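Mixed site, people and mobile robots in the same tote aisles. What rules do you really need on paper?

Posted in Warehouse & Light Industrial > Safety and Procedures

Ro-un Geum

I have been handed the job of writing the house rules for our robot area, on the grounds that I once complained there weren't any. Let this be a lesson.

The setup: steel racks, blue plastic totes, and a small fleet of mobile bases that move between them. People work the same racks. We bought the bases through Trarton, who were very helpful until the invoice cleared and are now helpful in August. Their manual runs to 300 pages, most of which tell me to "perform a risk assessment in accordance with applicable requirements." I was hoping somebody else had performed it.

What we have so far is a laminated sheet by the door. It says BE AWARE OF ROBOTS. Everybody is aware of the robots. A new hire was so aware of one last month that he backed into a rack post while looking at it and needed an ice pack.

My boss wants one page. Our insurance person wants a binder. The shift leads want me to go away. What I'd like to know from people who run this kind of place:

What belongs in written rules for people and mobile robots sharing racks? Is there a standard I should be reading, or several? Do you treat the racks and totes as part of the robot system, or as furniture? And does anybody have a rule about totes left on the floor that people follow when no one is looking?

Budget is whatever is left in the signage line, so please don't tell me to buy a light curtain.

Lleucu Kemeys

I did this job for the Stoton site for a few years and have the reading glasses to show for it. Long answer, get a coffee.

Start with the standards, because the insurance person will ask and it's good to have the numbers ready. If you're in the US, the one for industrial mobile robots is ANSI/RIA R15.08, which comes in parts. One is for whoever builds the robot and another is for whoever integrates it into a site. Internationally there's ISO 3691-4 for driverless industrial trucks, and your vendor probably has that one on their paperwork somewhere. If any of your bases has an arm on it, the arm drags in the industrial robot standards as well (ISO 10218, both parts). None of these will write your one page for you. They will tell you who is supposed to have thought about what, and you'll find that a surprising amount of it is you.

Ask Trarton in writing for the declaration, the intended use statement and the residual risk list. The residual risk list is the useful one. It's where the manufacturer admits what the machine can't take care of by itself. Ours said the scanner sees one flat slice of the world near the floor. Anything sticking out above that slice did not exist as far as the robot was concerned. Now go and look at your racks at about knee height and up.
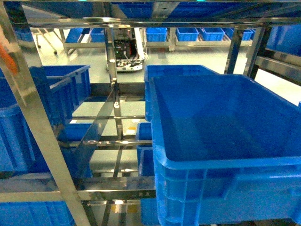 The racks are part of the system. Write that down in the first line of your rules and make the boss initial it. People think of a rack as something that was there before the robots and will be there after. But a bent bracket or a hook left hanging off a post is a change to the robot's working area every bit as much as a software update, and it gets a lot less testing. At Stoton we spent an entire afternoon on a navigation fault that was a rack somebody had nudged over with a pallet jack so they could get at an outlet. The log files were beautiful. The fix was pushing the rack back.

So, rack rules. Feet marked on the floor with tape or paint, and anyone who moves one off its marks calls the lead before the robots go back to work. Uprights and rails get looked at on a schedule, and by a person with a name on the sheet. "All staff" is how you say no one in a policy document. Polished metal deserves its own line, by the way. Shiny uprights can give some scanners and cameras a hard time, depending on the sensor and the angle. If you see a base hesitate at the same post every day, don't retrain your people to wave at it. Report it, and ask the vendor what they want done about the surface.

Tote rules. One type of tote per shelf level, seated fully on the rails, rim inside the uprights. Pick a maximum fill and mark it on the plastic. No nesting a full one in an empty one. Cracked rims come out of circulation the same shift, because a cracked tote put "to one side" is back on the rack by lunch, and this is true of every building I have ever worked in. If your totes come in more than one size, decide now which level the small ones live on, before each shift decides separately.

Floor rules. I can give you the one that finally worked for us, and it's dull. We gave floor totes a legal place to be. There was a painted box at the end of each aisle. In the box, fine. Outside the box, the robots in that aisle get paused until it's picked up, and whoever pauses them writes the reason on the board. We'd had "no totes on floor" in red capitals for a year before that, and it had about the same force as a wish. People put totes down because their hands are full. Write the rule around the full hands.

People rules. Keep it to 4, which is what fits in a head:

Don't reach across a moving base.
Don't step between a base and the rack it's heading for.
Don't touch the electronics, the cables or the top deck unless you're on the list.
If it does something you don't understand, hit stop first and be curious second.

That third one caused the most arguing. A mobile base with its boards and wiring out in the open is normal in development work and it's a perfectly good way to learn things, but it changes who's allowed near it. Covers on, trained staff. Covers off, listed staff only, and a lockout before hands go in. Nor do you rest your clipboard on it. I wouldn't have thought that needed writing down, and then I met clipboards.

Stops. Test every e-stop, on every base, at the start of each shift. Our pass mark was 100 percent and it isn't ambitious. A base that fails is parked and tagged, and the tag only comes off with a signature. Do the test at walking distance with the robot moving slowly. A button pressed on a parked robot mostly tells you that the button goes in.

Speed. I won't give you a number, your risk assessment does that. What belongs on the page is who may change it. At Stoton a well-meaning supervisor discovered the setting at 6 a.m. and had a very productive morning. After that it took two people.

Last, change control, which sounds like binder talk but fits in a line. Anything that alters the layout, the totes, the software or the job gets written in one log, by date, before the change. Your insurance person will fall in love with that log. You can give them the log and the assessment as the binder, and keep the one page for the wall. Everybody gets what they asked for except the shift leads.

And please take down BE AWARE OF ROBOTS. A sign that doesn't ask for an action is decoration.

furtado_nights

we run Furtado carts not the same thing but close. we don't have rules as such we have Denny. if Denny yells you stop. no injuries so far

Also agree with the tape on the floor but buy the good tape. the cheap stuff comes up in strips and then wraps around a wheel and now you have a different problem

Ro-un Geum

Thank you both, in different amounts. Lleucu, I went and looked at the racks at knee height and I have stopped sleeping. I'm stealing the painted box and the four people rules whole. Trarton sent the residual risk list in under an hour, which makes me wonder what else I could have been asking for.

One follow-up if you're still around. Do you make visitors sign the one page, or do they just get walked around?

Lleucu Kemeys

Both. They sign, they get a vest, and they stay within arm's reach of someone who's been trained. Sales visitors count as visitors. So does your boss.

arnanov_integrator_pm

Coming at this from the supplier side (I do projects for Arnanov, other opinions are available). Mostly agree with the long answer, with one quibble and one addition.

The quibble is the shift-start stop test. Do it, but write down what you tested. We get called out to sites with a checklist that has up to 100 ticks on it, all in the same pen, at the same slant, obviously done in one sitting with a sandwich in the other hand. A shorter sheet that asks for the base number and where it came to rest is harder to fill in from a chair.

The addition is recovery. Every rule page I see says how to stop the robot and hardly any say how to start it again. Who clears the aisle, who checks that the tote on the rack is seated, who presses resume, and from where. Standing in the aisle is the wrong where. In my experience restarts are when people are closest to the machine and most annoyed with it, and that deserves at least two lines on your page even if you have to shrink the logo.

Visitors: what Lleucu said. Also children's open days. Park everything and take the batteries out.

Contact the moderators | Community guidelines | Copyright remains with individual posters | Back to top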